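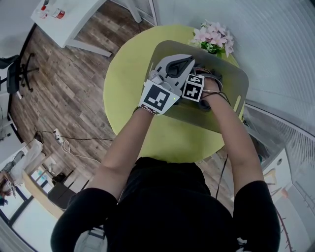

Figura 4. Postura sentada con los antebrazos adelantados sobre una mesa redonda.

4. Ruido de fondo y molestia declarada en salas compartidas

4.1. Salas y condiciones de medida

La segunda fase del proyecto Clillness se desarrolló en Clirnberg durante el mes de abril. La muestra comprende 22 salas de uso compartido, todas ellas con ventilación mecánica y con mobiliario móvil. Se excluyeron los espacios con tránsito continuo (vestíbulos, zonas de paso) y aquellos cuya instalación de climatización se encontraba en revisión. El inventario previo de superficies se tomó de la base de datos de Soseo y se corrigió en visita cuando el revestimiento de techo no coincidía con el declarado, lo que afectó sobre todo a las salas de la planta inferior.

El nivel de presión sonora se registró en intervalos de 10 minutos, con ponderación A y respuesta lenta. El micrófono se situó a la altura del oído de una persona sentada, desplazado respecto del eje de la sala para evitar los mínimos modales a baja frecuencia. En las salas con mesas redondas no existe una orientación preferente del usuario, de modo que la posición de referencia se fijó respecto de la rejilla de impulsión más próxima. Este criterio difiere del empleado en la primera fase, en la que se tomaba como referencia la puerta, y obliga a tratar con cautela la comparación entre ambas series.

El tiempo de reverberación se obtuvo por el método del ruido interrumpido. No se aplicó corrección por ocupación: la absorción aportada por los asistentes se incluyó como término independiente en el modelo del apartado 4.3.

4.2. Cuestionario

La molestia se evaluó mediante una escala verbal de cinco categorías, acompañada de un campo de texto libre. Se obtuvieron 3687 respuestas válidas. Quedaron fuera los formularios sin indicación de sala y los completados antes de que finalizara el intervalo de medida correspondiente. El cuestionario distinguía entre el ruido de la ventilación, la conversación ajena, el arrastre de sillas y el ruido procedente del exterior, con posibilidad de señalar más de una fuente.

El campo de texto libre se codificó por dos vías independientes. Las discrepancias se concentraron en los comentarios que mezclaban la intensidad del ruido con su carácter tonal, distinción que la escala verbal no recoge.
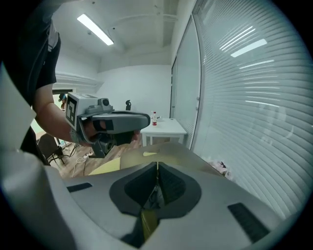 Según una de las respuestas, el zumbido de la impulsión solo resultaba molesto cuando cesaba la conversación, y entonces «ya no se podía dejar de oír». Otros comentarios apuntan en la misma dirección y son compatibles con un efecto de enmascaramiento parcial: el habla cubre la componente tonal mientras está presente y la deja al descubierto en las pausas. La escala verbal, que solicita un juicio global sobre toda la estancia, promedia ambas situaciones y tiende a subestimar la segunda.

4.3. Resultados

El modelo ordinal con efecto aleatorio por sala asigna al nivel equivalente un peso menor que el previsto. La inclusión de un indicador de tonalidad en la banda de baja frecuencia mejora el ajuste y reduce la varianza entre salas. En 11 de ellas la ventilación fue la fuente señalada con mayor frecuencia; en las restantes predominó la conversación ajena. El arrastre de sillas aparece de forma dispersa y se asocia al tipo de pavimento con independencia del número de asistentes.

Las salas equipadas con silenciadores Zeman no se analizaron como grupo separado, puesto que su distribución por plantas no permitía aislar el efecto del equipo del correspondiente al trazado de los conductos.

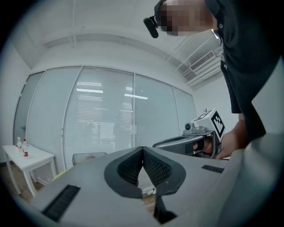
El término de absorción por ocupación resultó significativo únicamente en las salas con techo reflectante. Con techo absorbente su contribución se confunde con el error de medida, resultado esperable dado el reducido margen que queda para rebajar el campo reverberante. La interacción entre ocupación y tonalidad no alcanzó significación en ninguna de las especificaciones ensayadas.

Los residuos por sala no muestran dependencia de la hora de registro, salvo en los espacios orientados a la calzada, donde el tráfico matinal eleva el nivel de fondo y oculta la componente de ventilación. Para estos casos se repitió el ajuste sin los intervalos de mañana; los coeficientes conservan el signo y el orden de magnitud, si bien los intervalos de confianza se ensanchan. La estimación completa, con ambas especificaciones, figura en el anexo B.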